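Frequently Asked Questions

Hi, and thanks for stopping by! I get a lot of the same emails about my knitting patterns and the mail-order yarn shop, so I've put my answers in one place. If yours isn't covered, write to me through the contact form and I'll get to it when I've finished the row I'm on.

Who runs this shop?

Me, Zorica Kovačević. I design the patterns, wind the yarn and pack the orders in the back half of what used to be a shoe repair place in Mokbridge. Jarrah Cartwright comes in for the busy months and handles most of the dyeing, so if you love a color, that's probably Jarrah's doing. If you hate a color, that one was me.

Can I come and visit?

You can, but please write first. It's a workroom with a counter, and I'm often at the post office. You're welcome to squeeze the yarn for as long as you want once you're in. Parking is on the street and the meter outside only takes coins.

Which pattern should I start with if I've never knitted a sweater?

Furnival. It's worked top down in one piece, so there's hardly any sewing up, and you can try it on as you go. The yoke is plain. I wrote it for my cousin, who had made exactly two hats at that point, and he got through it with three phone calls (two of those were about sleeves). If you can knit, purl, increase and decrease, you're ready.

Trikia is the next one up. It has cables down the front and a folded neckband, and I'd tell you to have one plain sweater behind you before you cast it on. Plenty of people ignore me on this and do fine!

How much yarn should I order?

Each pattern has a yardage table on the first page, and the same table is on the product page so you can see it before you buy. Go by your finished chest size and then add a skein if you have long arms, like a long body, or tend to knit loosely. Cables eat yarn. They pull the fabric in and you need more stitches to get the same width, so don't borrow the numbers from a plain sweater and hope. I've done that, and I ended up with one sleeve in a different green.

I'll take back unwound skeins for 47 days after they ship, so it's better to order one too many.

What is Levar?

Levar is my main yarn, a worsted weight wool with three plies and a good firm twist. It's bouncy, it shows stitches well, and it softens a lot after the first wash. It's not a superwash, so please don't put it in the machine. A skein is 98 grams. Yes, I know everyone else's is 100. The mill winds them that way and I stopped arguing.

Why don't my two skeins match?

Hand dyeing, mostly. Each pot comes out a little different, even with the same recipe on the same afternoon. Check that the lot number on the tags is the same, and if you had to mix lots, knit two rows from one skein and two rows from the other for the length of the body. It's a bit of a nuisance but the change disappears completely. If I sent you mixed lots without saying so, tell me and I'll swap them.

Do I really have to knit a swatch?

I'm not going to come to your house. But yes, I would, and I'd make it bigger than you want to. Mine is never less than six inches across. Wash it, lay it flat, let it dry all the way and then measure in the middle, away from the edges. For Trikia you'll want to swatch the cable panel as well as the plain stitch, and the chart for the swatch is at the back of the pattern.

If you get too many stitches to the inch, go up a needle size. Too few, go down. Don't try to knit tighter or looser on purpose - you'll forget by the second evening.

I crossed a cable the wrong way. Do I have to rip it all out?

No! Put the knitting down and have some tea. You only need to drop the stitches of that one cable, unravel them down to the wrong row, cross them properly and work them back up with a crochet hook or a pair of short needles. It looks alarming for ten minutes. Put a stitch marker on either side so nothing else decides to join in. If the mistake is way down by the hem, I'd leave it. Ruan Naidoo test knitted the largest size of Trikia for me and found a backward cross on page 73 of his own row notes (he keeps very thorough row notes), and he's still wearing that sweater with the cable just as it is.

How do I wash a finished sweater?

Cool water, a little wool wash, and a basin big enough that it isn't crammed in. Push it under, leave it for twenty minutes, then lift it out with both hands underneath so the weight doesn't drag on the shoulders. Roll it in a towel and press down hard. Don't wring it. Then lay it flat on a dry towel and coax it into shape, and turn it over once the top side feels dry. 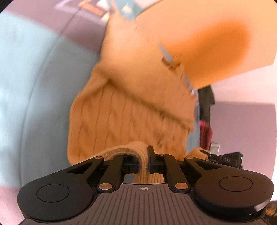 Pilling is the other thing people write to me about, usually in February when a new sweater has had a winter's wear. It happens under the arms and along the sides first, where the fabric rubs. A cheap sweater comb does the job, as long as you go lightly and keep the knitting flat. Cables are fussier. On something like this mustard-yellow cable-knit sweater, I'd comb along the cables instead of across them, and pick the pills out of the dips with my fingers. Please don't go at the raised parts with an electric shaver, because one snag will cut a ply and then you've got a repair to do. The shedding does slow down after a few washes.

Do you ship outside the country?

Yes, to most places. The cart works out postage by weight before you pay. Customs charges are between you and your post office, and I'm afraid I can't mark packages as gifts, so please don't ask me to. Patterns on their own are downloads and arrive by email right away. If yours hasn't, look in the junk folder first.

Can I sell things I've knitted from your patterns?

If you knitted it yourself, sure. Put my name somewhere on the tag, and please don't have them made up in a factory. You can't copy or share the pattern itself, though. If you're teaching a class, each student needs their own copy, and I'll happily give you a group rate. Panagiotis Petkov teaches Furnival that way and his students send me the nicest pictures.

I think there's a mistake in the pattern.

There might be! Have a look at the corrections page first and check the version on the bottom of your copy. The last fix was to the Trikia neckband, posted on 23rd September, and anyone who bought it before then can download the new file for free from their account. If you've found something new, send me the size you're making and the row number. Živko Lazarević, my technical editor, will check it, and he's faster than I am.

Where do I find my order number?

It's in the subject line of your confirmation email, and it looks like 2583 with a letter after it. Please include the letter. Without it I have to search by name, and I have a lot of customers called Anne.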